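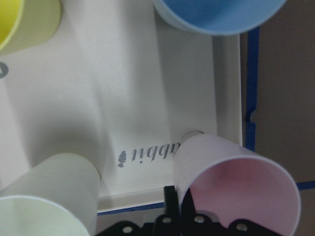 3.2 Materials and washing procedure

Figure 3. Plastic cups in pastel colors on a white tray.

Reusable cups were collected from two school cafeterias, Pulgate and Holanda, during the spring term. Both schools had replaced paper cups with plastic ones and kept a record of how many were returned after lunch. Over the term, nearly 2000 returns were logged at Pulgate; the Holanda record has gaps in March and was used only for the comparison in Section 4.

Cups were washed at 60 degrees in the kitchens' own machines, using Fatell powder at the dose printed on the package, and left upside down to drain for 20 minutes. Staff then set aside any cup with a cracked rim or a stain that did not wipe off. Light colors such as those in Figure 3 make tea and juice stains easier to find – a point raised by kitchen staff at both schools.

Cups set aside were not returned to use. They were weighed together at the end of each month, and the weight was entered as loss.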